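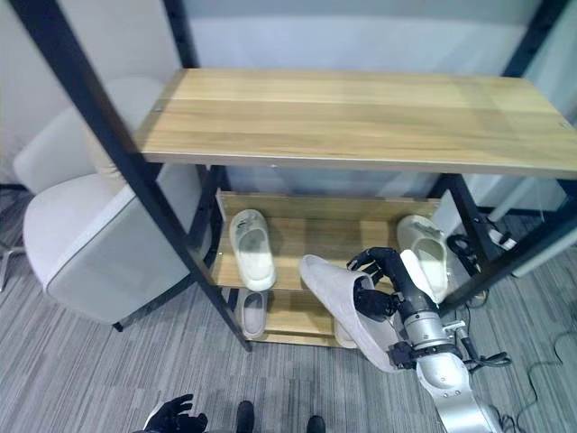 Last changed: 9 March 2026 (IM)

Keeping paper maps and globes at home

Folded maps

Most road and hiking maps fail at the corners where two folds cross. Open the map on a table and look at the back. If a cross fold has a pinhole, put a small square of archival mending tissue over it on the blank side. Office tape turns yellow and the glue creeps into the paper.

Refold along the old creases, even if the cover ends up inside. A second set of creases weakens the sheet more than anything else you can do to it.

Store folded maps upright, like books, sorted by country or region. Elba Aravena sorts hers by river basin, which works well for South America and badly for islands.

Flat sheets

Topographic sheets and sea charts last longest lying flat. A shallow drawer is best. An art folder under the bed also works if the floor stays dry. Put the largest sheet at the bottom and don't stack the drawer to the top, or you will tear edges getting them out.

If you have to roll a map, roll it around the outside of a wide cardboard tube with the printed side out. It will lie flatter when you open it again.

Keep the room near 40 percent humidity. Attics and garages are poor places for paper - the swings between summer and winter do the damage.

Wall maps

Hang them out of direct sun. Blue fades slowly but reds and pinks go early, and on older political maps that means the borders and country tints. My school map of the Andes lost Bolivia in one bright hallway.

Dust with a dry, soft brush, working from the top down. Laminated maps can take a damp cloth. Plain paper can't.

Globes

Never spray cleaner on a globe. The map is printed on strips called gores and the seams let water in. Use a dry cloth and turn the globe by its base or meridian ring, since finger oils darken the equator first.

A squeak usually comes from the pole pins. One drop of sewing machine oil on a toothpick is enough. Wipe off the extra before it reaches Antarctica.

Labels

Pencil the publisher, year and scale on the back in one corner. With old sheets, add the country names as printed if they have changed. Use a 2B pencil and press lightly.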